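How Do You Choose a Hand for a Robot?

You have two hands, and each has five fingers. A robot arm has no hand when it leaves the factory. People must choose one and fix it to the end of the arm. This hand is called a gripper.

At the Rudano workshop we compare two grippers. The first is the Jasier, with small hard fingers. The second is the Tiveo — it has no fingers, only a soft cup that sucks, like a straw on a piece of paper.

We do not start with a real arm. First we try everything in a computer, in a world made of numbers. If the arm hits the floor there, nothing breaks, and we can begin again at once.

The test is simple. The arm must pick up a small block and put it in a new place. Each gripper gets 100 tries. For every try the computer turns the block a little, because a block that lies straight is too easy. Last May the fingers picked it up 45 times, so we changed the way the arm comes down.

In the computer, the arm comes down to the block with its fingers:

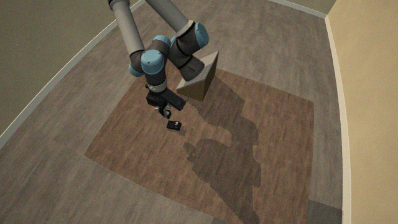
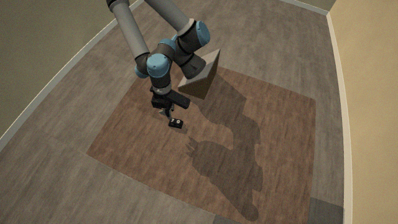

Which gripper is better, fingers or a suction cup?
It depends on the thing you want to lift. A cup is good for flat and smooth things, such as a sheet of glass. Fingers are better for things with holes or a rough skin, such as a sponge.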